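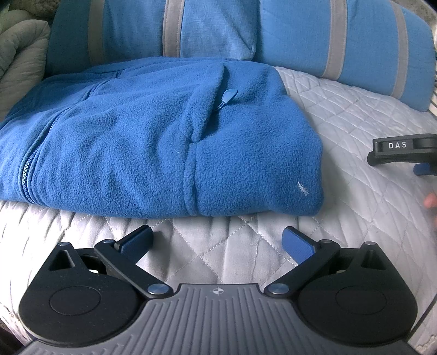
Blue fleece, folded, on the white quilted bedspread.

How I fold a fleece jacket so it stays folded

I've got a thing about fleeces. They're lovely to wear and a pain to put away, all bounce and zips and sleeves that creep out the side of the pile as soon as you turn your back. After years of ramming mine onto the shelf and shutting the door quickly, I sat down (well, stood at the bed) and worked out a way that suits me. It takes a minute or so once you've got the hang of it.

First, find a flat surface. I use the bed, because a quilted cover grips the fabric a bit and the jacket doesn't slide about like it does on my table. Pull the cover straight before you start.

If your jacket has a zip, do it up all the way. Empty the pockets too! I once folded a whole tube of mints into one and found it in August.

1. Lay the jacket face down and smooth it from the collar to the hem with flat hands. Don't press hard, you're only getting the air out.

2. Bring one side in to the middle of the back, then turn the sleeve down so it lies straight along the body. Do the same on the other side. You should have a long strip with the collar at the top.

3. Tuck the collar down. If it's a hood, fold it flat onto the back.

4. Fold the hem up by a third, then fold again so it meets the top. Thick fleeces may only want folding in half, and that's fine.

5. Turn the bundle over and pat the edges square. It'll never look like a shop display and I've stopped trying.

My friend Refugio rolls his instead, which is good for a rucksack, but on a shelf I find the rolls wander off in all directions.

A word on pilling. Old fleece goes bobbly, especially under the arms. Wash it inside out on a cool cycle, skip the fabric softener and let it dry on the airer. A fabric shaver will take the worst off, but go gently and keep it moving. Do that before you fold, or you'll be shaking bits of fluff off the bedspread afterwards.

I stack mine with the folded edge facing out, heaviest at the bottom, no more than three to a pile. Any higher and the top one ends up on the floor.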